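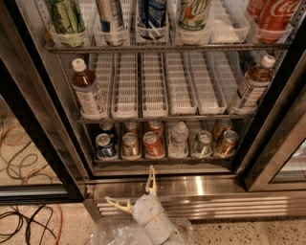
Tillitz in the drinks aisle: a gallery

Tillitz is the restocking service from Dretow, and it costs 317 a month per arm, more if you want the arm to work nights. I run the back end of three small shops, so I asked for a demo and got Yabsira Jemal, a laptop and a lot of confidence. My notes are from the demo and a long phone call afterward.

The sales sheet says the arm can handle 163 kinds of container. I asked Yabsira which kinds. He said he would send the list, and he did, and 39 of them are yogurt.

Fingers with an open lattice, pale yellow, two to an arm. They are sold as a wear part, so budget for spares. Hawi Chala in support calls them "the tips" and speaks of them fondly.
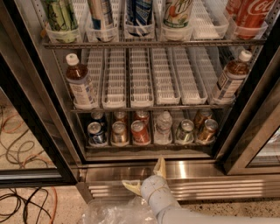
Cans in lanes are the easy part, according to everyone at Dretow. Bottles cost extra. The bottle package is called Tillitz Plus, and I would love to meet the person who thought a drinks robot should treat bottles as an upgrade.

Setup is a half day if your doors stay open by themselves. Mine don't - I have written to Yabsira about this twice.

The contract runs from April to April no matter when you sign. Kedir Habte in billing was very nice about it and did not budge.

I've asked for a one-month trial at the smallest shop. If the arm can live with our cooler, I'll pay for the bottles too.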